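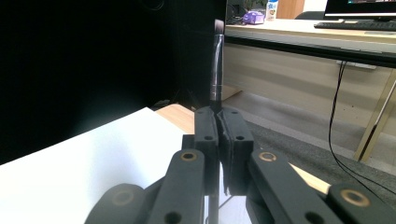

Brush in the fingertips, bristles up. Friday arvo.

2018-01-19

Quick one tonight, dinner's on.

Still on brush strokes. Anyone who read the November post knows I was going to have the painting demos done before Christmas. Ha. We got to 140 good ones and then I changed the fingertip pads and had to bin the lot, my own fault, the brush sat at a different angle and none of the old ones matched the new ones.

So, starting over. The job is dead simple on paper. Pick up the brush by the handle, bring it over to the white sheet, one stroke left to right, lift, put it back. I do it with the hand-held gripper and the arm is meant to learn it from that. Before this we drove the arm by remote from the desk, which Caradog loved and I hated. Took me ages per stroke and every one came out wobbly, like a kid signing a birthday card. With the gripper in my own hand I can feel when the bristles touch. Much quicker too. Ten strokes in the time one used to take, on a good day.

Things I've learnt this week, no order:

Grip height matters heaps. If I pinch too low the tip swings about when I turn my wrist. Too high, up on the metal bit, and it slides. Just under the metal is the spot, so that's where I'm pinching it now.

Slow down on the approach. I rush. Dwynwen watched me do a batch on Wednesday and said I was stabbing the paper. Fair. Went back through them and she was right, you can see the bristles splay on nearly every one. Out they went.

Don't correct mid stroke. If it goes crooked, finish it crooked and mark it as bad afterwards. When I fiddled halfway the arm picked up the fiddle and did it on every stroke, even the straight ones. Looked like a nervous tic.

Shiny metal is a pain. The ferrule catches the light all down one side. Tried turning the brush a bit in the grip, not sure it helps. Might put a wrap of tape on it. Caradog says leave it, real brushes are shiny, teh arm can cope. We'll see.

Ran the first test off the new set yesterday. Out of 10 tries it got the brush up and onto the sheet six times, and four of those were a stroke I'd call a stroke. One went clean off the paper and onto the board, sorry board. Better than I expected with so few demos behind it.

Next week I want to try a wider brush from the Lemico set and see if any of it carries over. Probly not. Also need to redo the wet paint ones, everything so far this week has been dry because I couldn't face the cleanup.

Somebody asked in the comments about the Fodis arm and whether it's noisy. Yes. You get used to it. Will write that up properly when I've got a minute.

Right, potatoes.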